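Publish the Full Cleaning Specification for Furniture Finishes
Na-rae Ryu
21 January 2018

Furniture makers specify load limits to the pound and panel thickness to a fraction of an inch. The finish, which is the part the owner touches every day, usually gets one line: "Wipe with a soft cloth."

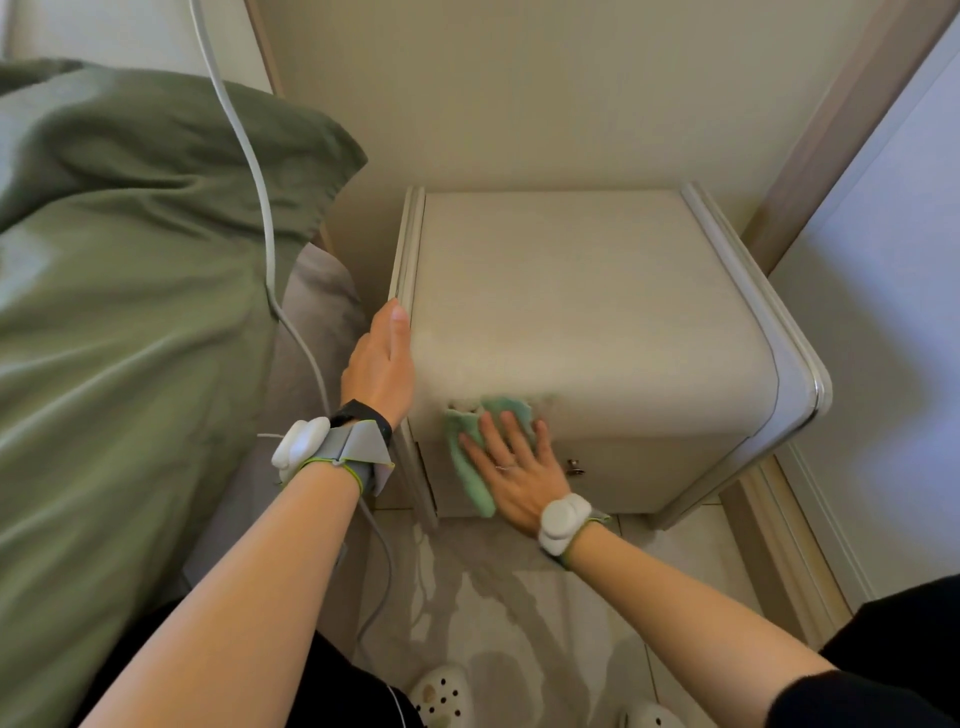 That line leaves out nearly everything an owner needs. It gives no pH range for the cleaner, no limit on alcohol content, and no cure time before first cleaning. A painted surface can feel dry within a day and go on hardening for weeks. Clean it with a strong degreaser in that window and the gloss drops in patches that no polish will bring back.

I spent six years writing test reports for coatings at Skudau. Our standard rub test ran 200 cycles with a damp cotton pad under fixed weight. The better coatings were taken to 3000. Those numbers went to the furniture maker and stopped there. The buyer got the one line about the cloth.

The usual objection is that buyers will not read a data sheet. Most will not. Most people do not read the fiber content on a shirt either, but the label is sewn in, and it is there on the day somebody spills bleach. Bok-nam Yeom, who ran the lab before me, argued that more detail would invite warranty claims. I think the reverse is more likely. A claim is hard to judge when the instructions exclude nothing.

The minimum entry should cover four items: coating type, cure time at room temperature, the solvents to avoid, and the rub cycles passed, with the test load stated. Without the load, the cycle count means very little. A panel that failed for us at 449 cycles passed 681 when the weight was cut, and either figure could have been printed on a box in good faith.

All of this fits on a sticker inside a drawer. The tests are already paid for, and the results are already in a file. Skoser prints its coating type on the back panel now, in small type, with no cure time. I would start there and add the other three.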